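Journal of Applied Domestic Automation > Volume 2 > Full text
Abstract Sections Figures References Cite

4.2 Laundry collection

Laundry collection was the second household chore in the Onham study, after table clearing. The Flavley group chose it for two reasons. It takes place in nearly every home, and it does not call for the fine finger work of folding, a task in which earlier two-arm systems have done poorly. A garment must be found, gripped, lifted clear of the furniture and released inside a basket. No step is hard for a person. Each remains a source of failure for a parallel gripper, which has no sense of how many layers of cloth it has closed on.

Trials were held in a furnished living area in daylight. The operator's instructions were limited to a start and a stop signal. Garments were left as they fell, and the basket stayed on the floor near the sofa (Figure 14).
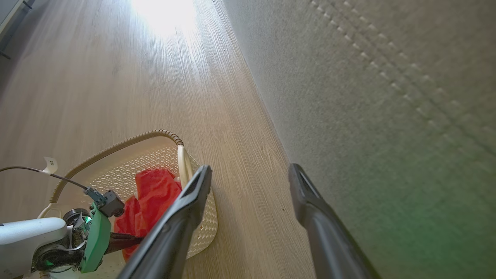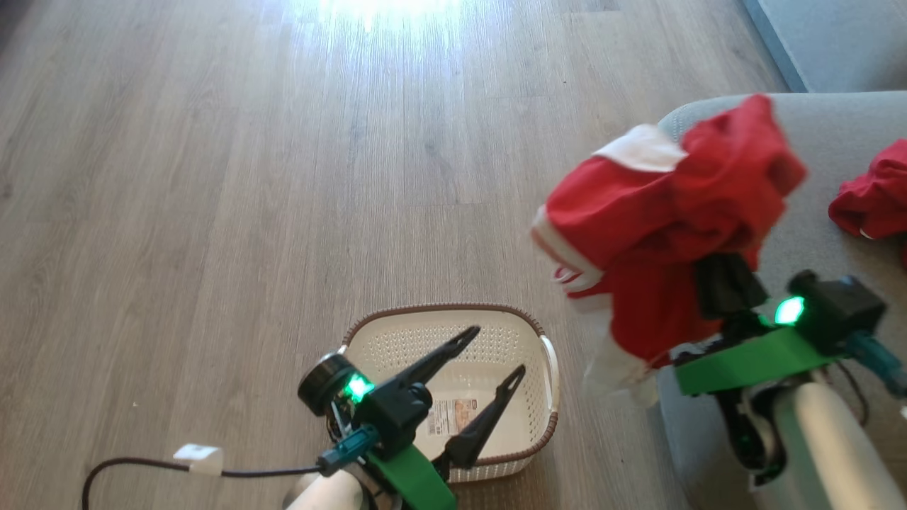
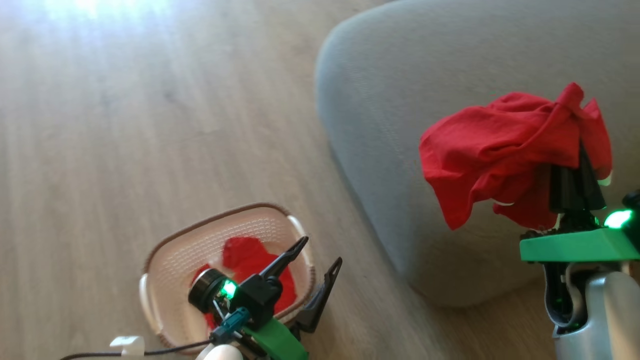

Figure 14. Laundry collection with two arms, red garments and a floor basket. First panel, wrist view; second and third panels, view from the head camera. Source: Onham study, Flavley group.

Two of the panels show a right gripper holding red cloth near the sofa, and in both the cloth hangs in an uneven bundle. This is typical of the grasps recorded. The Dellach planner selects a grasp point from the outline of the visible fabric, and a crumpled garment offers few reliable edges. Sunlight on the floor was a further difficulty -- bright patches reduced contrast in the upper part of the head view.

A trial was scored as complete only when every garment lay wholly inside the basket. Of 600 trials, 60 ended with a sleeve or hem over the rim. These were counted as failures, although many householders would accept the result. The Rautiainen scale, used in Section 3, would have given them partial credit.

Speed is a separate matter. The median trial lasted around 14 minutes, a time no household would tolerate for so small a job. We therefore regard laundry collection as feasible under supervision -- and not yet ready for unattended use. A second series, begun in May, repeats the task with mixed fabrics and a taller basket.

Contact the editors | Copyright 20 January 2024 | Back to top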